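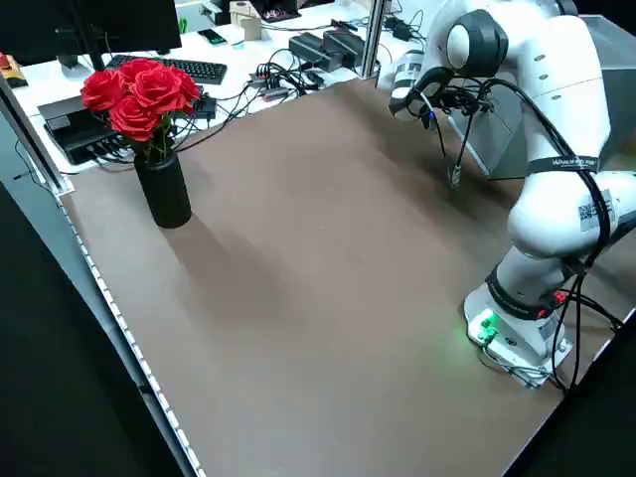 Slide 1. Red roses in a black vase.

Good afternoon. On behalf of the Ledberg Flower Growers' Association, I thank you for attending. My subject is the care of cut roses between the farm and the shop.

Slide 2. The Huaranga trial. Nelly Ayala supervised the work, which followed 485 stems from harvest to sale. Each bunch held 20 stems. Half were placed in water at the farm; the others traveled dry to Traltau, a trip of 12 hours.
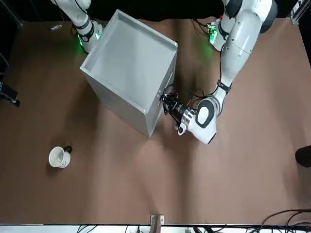 The dry bunches were recut on arrival and given clean water with flower food. After 36 hours, staff recorded bent necks and bruised outer petals. Please pause at this point -- the printed table is on page two of the handout.

Slide 4. Recommendations to members. Buckets should be washed daily. Leaves below the water line should be removed before packing. Cold room doors are to remain closed during loading.

Lucero Usuga will take questions on shipping costs. Questions on the Jaronis contract should be held for the business meeting at 4 p.m.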